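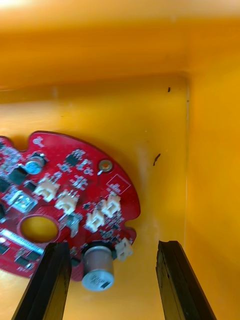
Red circuit board in a yellow container

Ticket: Backing tracks drop out during worship set
Site: Wenton Community Church, main hall
Opened by: Huệ Hà, worship leader
Assigned to: Hưng Hoàng, sound desk
Status: Open, quieter than it was

Huệ:
The pad and click vanished again on Sunday, in the second verse of the slow one. The band carried on, in the sense that five people carried on in five slightly different places. It came back by itself for the last chorus, very loud. Two visitors told me afterwards they found that moment powerful. Please don't let that stop you fixing it.

Hưng:
Sorry. Which output were you on, and did the click go at the same time as the pad? Also, was the laptop on charge?

Huệ:
Both went together. Outputs 1 and 2 for the pad, 3 for the click, same as ever. It was on charge. I know because I tripped on the lead during the welcome.

Hưng:
Came in on Tuesday night and ran the whole set through the Mesari interface with nobody singing. No dropouts. Ran it again with the projector on, none. Ran it a third time with the livestream going, and it fell over at 87 bpm in the same song, verse two.

Buffer was at 64. I've put it up to 256 and turned off wireless on the laptop. The Toltine session had 40 tracks in it, most of them muted and one labelled "choir idea DO NOT DELETE". I've frozen the lot and deleted nothing.

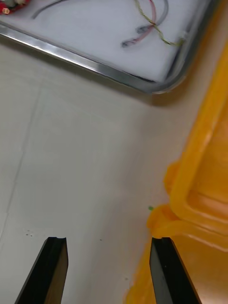 Huệ:
The choir idea is from January and I stand by it. Will the bigger buffer make my keys feel late? Last time somebody changed a setting I spent all of the offering song chasing my own left hand.

Hưng:
Your keys go straight to the desk, so no. Only the tracks come off the laptop. Swapped the USB cable while I was there, as the old one worked only if you laid it over the music stand in a particular way. It's in the bin. Please leave it in the bin.

Update, May 8, 2026:
Full run at practice with the stream on, click and pad steady all the way through. The slow song ended when it was meant to, for the first time since Easter. One small pop in the left monitor between songs, which I think is the Châu DI box by the piano. Not the same fault, so I'll log it separately.

Huệ:
Heard the pop. The drummer thought it was a cue and came in.

Hưng:
Spare DI is in the cupboard behind the hymn books. Will swap it before the morning service and keep this one open until we've had two Sundays without a dropout.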